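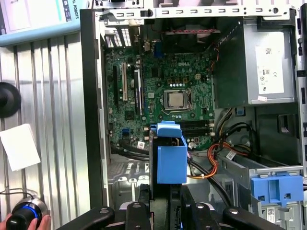
Figure 11. Tower on its side, heatsink and memory already out.

Section 2: Getting ready to refit the processor cooler

Take your time with this part – it's a pleasant job when you aren't hurrying, and the board will happily wait while you finish your coffee.

1. Unplug the tower and lay it down with the open side facing up.
2. Check that the metal lever to the right of the processor is fully latched.
3. Gently move the power supply wires away from the four black memory slots, so you have room for both hands.
4. Wipe the silver top of the processor with a lint-free cloth and let it dry.

Note: Leave the blue drive bracket and latch alone for now. We'll come back to them in Section 3.

Caution: Please don't pull on the red-and-black fan cable.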